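Threads > Robotics > Posts by Manalastas

Home Posts Replies Media Likes

July 16, 2023

OK, a thread on the boring side of kitchen robots, meaning the rules we make each other follow before anybody gets to say "it works." I got asked about this twice this week so I'm just going to type it all out. 1/17

Background for new folks: I work on Tomel, which is our little household manipulation project. Most of my day is spent in simulated kitchens, running the same pick and place chores over and over and then arguing about what counts as done. I love it, please don't feel sorry for me. 2/17

Rule one, and the one I'll fight for: write the success check BEFORE you train anything. In words first, then in code. If you write it after, you will (I promise you will, I have) quietly shape it around whatever your policy already does. 3/17

Our check for "bowl is on the counter" used to be one line. Center of the bowl inside a rectangle, done. Then I watched some passing episodes and in a bunch of them the bowl was inside the rectangle and still in the gripper. Those were all counted as wins. Ugh. 4/17

So now a place only counts if the gripper has let go, the arm has backed off, and the bowl stays put for 4 seconds. People complain that's long. It's not long! Go hold your coffee mug half over the edge of your desk for 4 seconds and tell me how it feels. 5/17
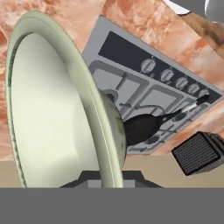
Rule two is about the wrist view. We review from it, always, next to the wide view. The wide view makes everything look fine because it's far away and kind of flattering. Up close is where you find out whether your policy can even see what it's supposed to be reaching around. 6/17

Which gets me to blocking. Big dishes hide things. A bowl near the camera can cover half a pan and a good chunk of the stove, and if your test kitchens never do that to the policy you've tested a very tidy house that doesn't exist. We make sure some of every batch is badly blocked on purpose. 7/17

And stove layouts! Please vary them. Turn the stove, move it down the counter, swap the countertop for something loud and veiny. We had a run in January that did great until we changed the counter texture and then it just sort of hovered. It had learned the counter. Sigh. 8/17

Rule three, keep-out zones. Ours go around burners, knobs and any pan handle that sticks out. Touching a knob ends the episode as a fail, even if the dish lands perfectly afterward. In sim a bumped knob costs you nothing, so the policy has zero reason to care unless you make it care. 9/17

I lost an argument about handles, by the way. I wanted a warning for brushing a handle and a fail only if the pan moved. Everyone else wanted a straight fail. I thought it was too strict for months and I have come around, grudgingly. Teaching it "a little touching is OK" was a mess. 10/17

Rule four: fixed seeds for the final test, and nobody tunes on them. We keep 196 held-out kitchen setups in a folder with a scary name. You get to run them when you're ready to report and that number goes in the log whether you like it or not. I've had to log some really ugly ones. 11/17

Compare that with the practice pool, which is 3789 setups and you can go wild in there. Replay them, stare at them, pick favorites. I have a favorite. It's fine. 12/17

Rule five is really a writing rule. Say "in simulation" in the same sentence as the number. Same sentence! If it's in a footnote it will get lost the first time somebody copies your result into a slide, and then you're the person who claimed a robot can clear a kitchen. 13/17

We borrowed the log format from the Clemel folks, who are much neater than us. Every entry gets the build, the seed list, the success check version, and who watched the failures. That last field is the best one. Somebody has to put their initials down for having looked. 14/17

How many failures do you have to watch? All of them on the held-out set. On practice runs I do a random handful. I put it on the big monitor with lunch and I've learned more that way than from any plot (sorry to the plots, I do make a lot of plots). 15/17

Stuff we don't have good rules for yet: liquids, anything stacked, lids. And friction. Our rims are smoother than any dish I own and I don't totally trust the grasps we get on them. If your team has a friction range you like for dishes, PLEASE reply, I'm begging. 16/17

The Jellar checklist template is what we started from, then hacked up. Ours fits on a page and I want to keep it that way, so every time someone adds a line I ask which line they're willing to give up. The lid people are currently mad at me. OK, going to go watch failures. 17/17

Recent posts by Manalastas
Gripper let-go checks, and why mine was wrong
Jellar checklist: what we cut
Counter textures that broke Tomel
Reading a Clemel log without crying
Knobs, again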